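Visit Report: Open Day at the Pesow Household Robotics Laboratory, Fuldale
June 2018

Members of the Braltlow Technical Association attended the open day held at the Pesow laboratory in Fuldale. The visit was arranged at the invitation of the laboratory, following a first exchange of letters in April. The following report has been prepared for members who were unable to attend and for the Association's records.

Arrival and introduction

The party was received in the main entrance hall and signed in at the front desk. The group consisted of 12 members, which was the limit set by the host for each tour. Jarmo Kuusisto, who leads the laboratory's work on domestic appliances, gave a short introduction in Room 301. He explained that the laboratory studies how robot arms can use equipment designed for people, without any change to the equipment itself. No special handles are fitted, and no appliance is connected to the robot by cable or network. The robot is expected to work the same knobs, buttons and doors as any member of a household.

Mr. Kuusisto noted that much of the earlier work at Pesow had been done on test boards, where single switches and dials were mounted on a flat plate. The results had been good, but they had not carried over well to real rooms. Reflections and glossy surfaces caused difficulties that the boards had never shown. For that reason the laboratory moved most of its trials to a full kitchen with ordinary cabinets and a built-in oven.

The kitchen demonstration

After the introduction the group moved to the kitchen. Visitors were asked to remain behind a line on the floor while the arm was powered, and to leave bags in the corridor. The host asked that questions be held until each run was complete, and this was generally respected.
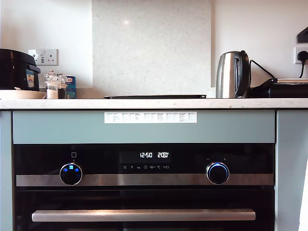 The task chosen for the open day was the setting of an oven temperature. It was presented as a simple household job that contains several separate problems. The arm must find the correct control among several on the panel, bring its fingers to it without striking the glass, take hold, and turn by a suitable amount. It must then let go without disturbing the setting. The presenter pointed out that a person does all of this in a second or two and seldom gives it a thought.

Members were interested to learn how the result of each run is judged. A run counts as a success only when the value on the oven's own display matches the value requested at the start. The position of the arm is recorded as well, but it is not accepted as proof that the knob has moved. The laboratory requires 100 runs of a task before a result is entered in its internal register. Runs stopped by the operator are included in the total and marked as failures.

In reply to a question about force, the staff said that the fingers are set to close gently and that the arm halts if it meets more resistance than expected. A member with experience in appliance repair asked whether repeated handling by a machine would wear out the controls early. The staff answered that they keep a log of wear on every appliance in use, and that they would be glad to share it with the Association when the present series is finished.

Push buttons

A further part of the program dealt with push buttons. These are treated as a separate subject, for the reason that a button offers very little to hold and gives only a short travel. The approach to the button receives more attention than the press itself. If the fingers arrive at a poor angle, they may slide across the face or press against the rim.

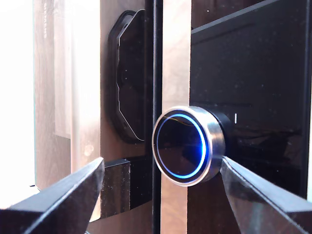
Several members remarked on the slow speed at which the arm works close to a control. Mr. Kuusisto confirmed that this is intentional. The arm may travel more quickly through open space, but the last part of every approach is made at a reduced rate – a rule the laboratory applies to all tasks, including those it considers well understood. He added that speed would be reviewed at a later stage, once reliability has reached the level the laboratory has set for itself.

There was also some discussion of lighting. Strong daylight and shiny panels can make it hard for a vision system to find the edge of a control. The laboratory does not draw the blinds for its trials, as a household could not be expected to do so.

Discussion and closing session

The group then returned to Room 301, where refreshments were served and a question period was held. Topics included the cost of such systems, their possible use in assisted living, and the training of operators. On the matter of cost, the host declined to give an estimate. On assisted living, it was stated that talks have been held with the Dumitrescu Residence, with a view to a small trial involving 4 apartments. No start date has been set.
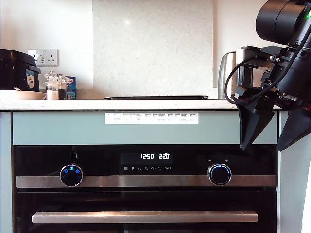
The gripper in front of the oven's control panel, with the display reading 220°.

Some members felt that more time should have been allowed for the kitchen portion of the visit, and that the introduction could have been shortened. Those standing toward the back also had difficulty reading the oven display. These comments have been passed on to the host.

The Association thanks Mr. Kuusisto and the staff at Pesow for their hospitality and for the care taken in answering questions. A return visit has been offered. Members who wish to take part should leave their names with the Braltlow office, where a copy of the laboratory's visitor leaflet may also be consulted.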